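Robots Take On the Closet, One Shirt at a Time

If you have been waiting for a machine that puts your laundry away, keep waiting, but maybe clear some closet space. A small team at Rolmont has spent the months since spring teaching robots the part of laundry day that most of us put off the longest, and on Friday they opened the doors to neighbors, local store owners and a few curious reporters.

The news is good! It is also slow. One shelf, one pile of clothes, one robot, and plenty of time to drink your coffee while you watch.

"People ask me if it can do the whole basket," said Titilayo Ogbonna, who runs the household side of the project. "I tell them it can do a pile, on a good day, if the pile is nice to it."

The team keeps score in a plain way. A person dumps clothing near a shelving unit, the robot gets one try at each piece, and the piece counts only if it ends up inside the unit and stays there. In September the robot was given 126 pieces over a week of trials and put away 90 of them. Back in the spring, with the same rules and the same number of pieces, it managed 70.

That is a real jump, and the room was pretty excited about it (this reporter included). The misses are worth knowing about too. Thin scarves slide out of the fingers. Dark clothes on a dark floor are hard for the cameras to pick apart, and heavy pieces tend to bring a neighbor along with them, so one grab becomes two and the second one lands on the floor.

Fabric is a tough subject for a machine. A box has the same shape every time you reach for it. A skirt has a new shape every time you let go, and the robot has to work out all over again where the edge is and how much of it to take. Then comes the shelf, which has a lip, a door and a back wall, all of them easy to bump.

Asabe Babalola owns a secondhand clothing store and came to see if any of this could help with restocking. She stayed for 3 hours. Her staff spends most of every morning moving returned clothes from the fitting rooms back to the shelves, and she would love to hand that off.

"It's careful, I'll give it that," she said. "It's more careful than my nephew. But I need a wall done by ten o'clock, and I think we'd still be on the first shelf at lunch."
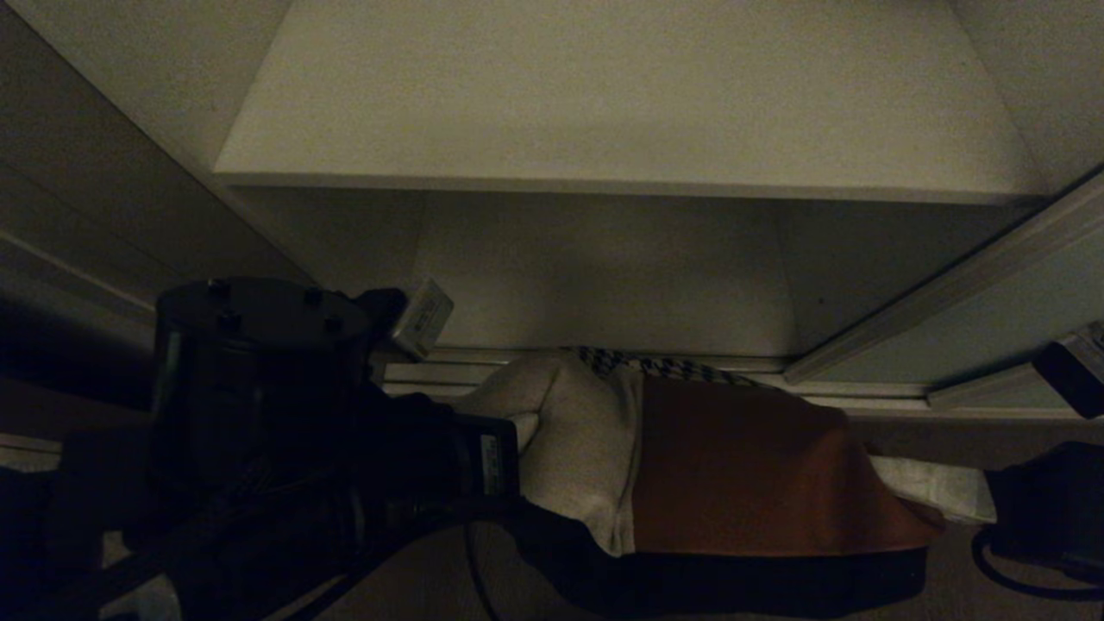 Dayana Sánchez

Fingers are a big part of the current work. A white fabric glove covers the robot's hand, and the clothes it faces are the kind you would find on any bedroom floor, with rust-brown fabric, a bit of houndstooth and something black all bunched together by a white cabinet with a sliding door.

Ogbonna's group plans to move on to folding over the winter, beginning with towels. Hangers come later. Sliding doors will stay in the mix, and she would like to see the robot open one by itself before anyone talks about trying it in a real home.

Babalola has offered a corner of her store for a trial once the robot can get through a pile without help. She has one condition: it works the early shift, before the customers come in.

The next open afternoon at Rolmont has not been set. Visitors are welcome to bring a bag of clothes for the robot to try, and Ogbonna says the odder the fabric, the better.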